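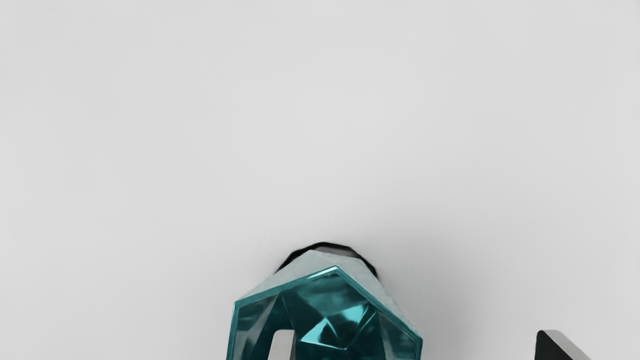
Wrist view in the simulator, with one finger in front of the teal vessel and the other well to its right.

Comparing two grippers on a faceted vessel

Load the Likton fingers first and save the scene under its own name. You will swap in the Ketutura fingers later and everything else has to stay the same.

1. Set the grip force to 20 newtons for both grippers.
2. Place the arm over the vessel and open the fingers on either side of the rim.
3. Check the wrist view. The rim corners should be easy to make out – if they wash out, lower the light.
4. Run 400 grasps with a new vessel angle each time.
5. Export the log, change the fingers and repeat from step 2.

Flat fingers tend to slip when they meet a corner, so log the angle along with the result.

Updated May 24, 2018 by Léonie Gilbert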